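Home News Visiting Sky Diary Members Contact

Open day at Trullarau Observatory

We left Drekport while it was still dark, which was a silly thing to do in May when the gates didn't open until ten, but I'd been looking forward to this for months and couldn't sleep anyway. The road up is better than it used to be. The last stretch is still gravel, and there was a good deal of wallaby traffic, so we took it slowly and had our tea out of the thermos at the lookout. Trullarau sits at 881 metres and you do feel it in your ears (and your fingers!).

I should say at the start that I'm an eyepiece person. I have a modest reflector in the backyard and I like to look at things with my own eye, so I wasn't sure how I'd go with a whole day of X-ray sources and radio dishes. I needn't have worried. The first talk was on black hole binaries, pairs where an ordinary star has the bad luck to be orbiting something very small and very heavy, and gas drawn off the star piles up in a disc that gets hot enough to shine in X-rays. The speaker had taken a flickering light curve and turned it into sound, and we sat in the lecture room listening to it hiss and flutter over the speakers. I've read about that flickering for years and never had much feeling for it until then.

After that we were walked over to the Engebretsen dome, the old one with the copper-green roof, where the 30-inch telescope lives. It's used mostly for following up things that other instruments have noticed. If something brightens in X-rays, the Engebretsen can be swung around that same night to see what the companion star is doing in ordinary light. They opened the shutter for us and turned the dome, and the rumble came right up through the floorboards. A little girl in front of me asked whether it ever got dizzy, and the guide gave the question far more thought than I would have.

Lunch was a sausage in bread and a slice of something with passionfruit icing, eaten out of the wind behind the library. The library itself is worth the trip. They've kept the glass plates, 2933 of them, in their paper sleeves in long timber drawers, and we were allowed to look at one on the light table. It takes a moment to get used to black stars on a clear sky. Somebody's pencil circle was still there around a faint smudge near the corner, with a question mark beside it, and I thought about that question mark all the way home.

The Timar building next door is the new one, where the instrument work goes on. We had 20 minutes in there and I could happily have had the afternoon. I asked about detector cooling and got a very full answer, parts of which I followed.

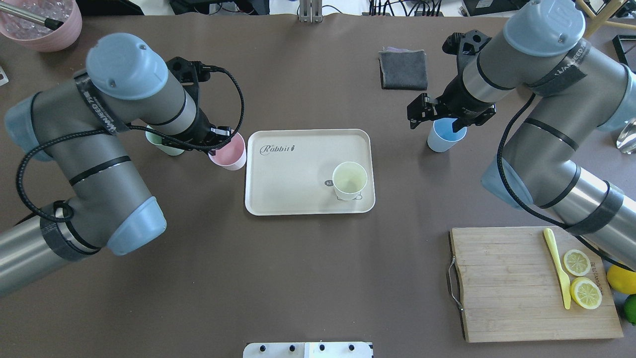
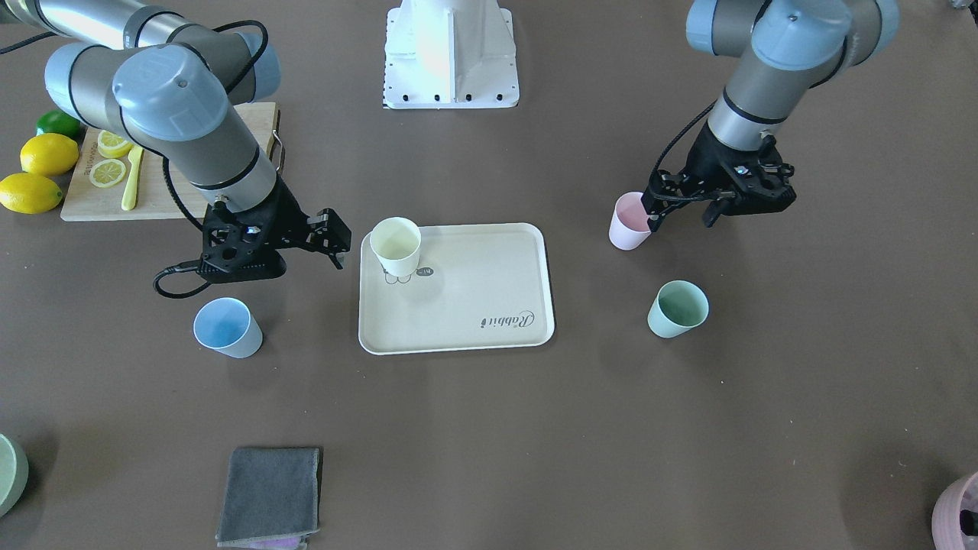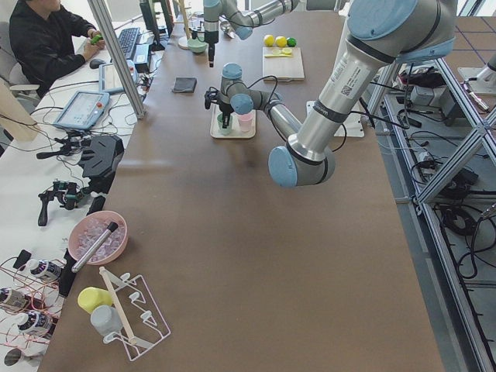
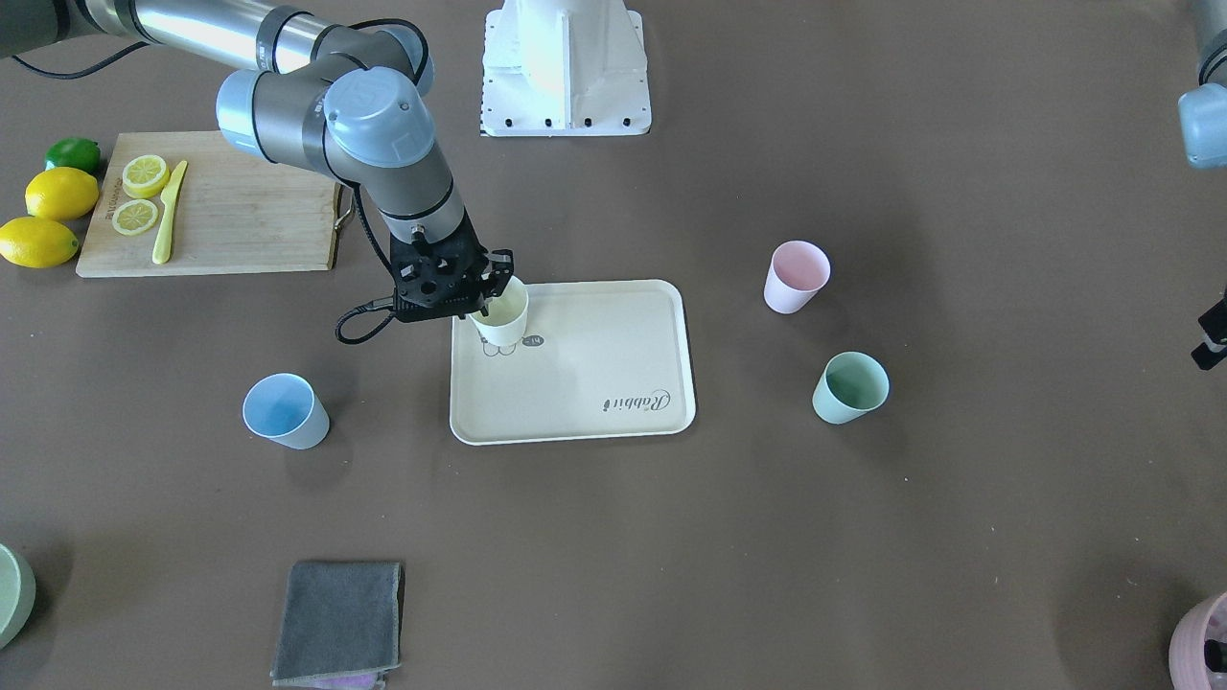

By late afternoon the cloud had thinned out and we were handed star charts for the evening session on the lawn. They were printed for northern readers, so we all did the usual business of turning them around and tilting our heads until Orion was standing on his hands in the west. Below him on the chart, and above him in our sky, is Lepus the hare, a constellation I'm fond of and which hardly gets a look-in. In the last of the four pictures, the one with the yellow cup in the gripper, there's the word "Rabbit" on the tray, upside down from where you're looking, and that's just how a northern chart shows the poor old hare to anyone standing on a hill down here. We caught him before he got too low, and I found R Leporis for the people next to me, a lovely deep red.

We packed up once the dew got into everything - my chart is still drying on the kitchen bench - and drove back down to Drekport with the heater on full. Bring gloves, bring a red torch, and if you want to see the plates, put your name down at the front desk before you do anything else.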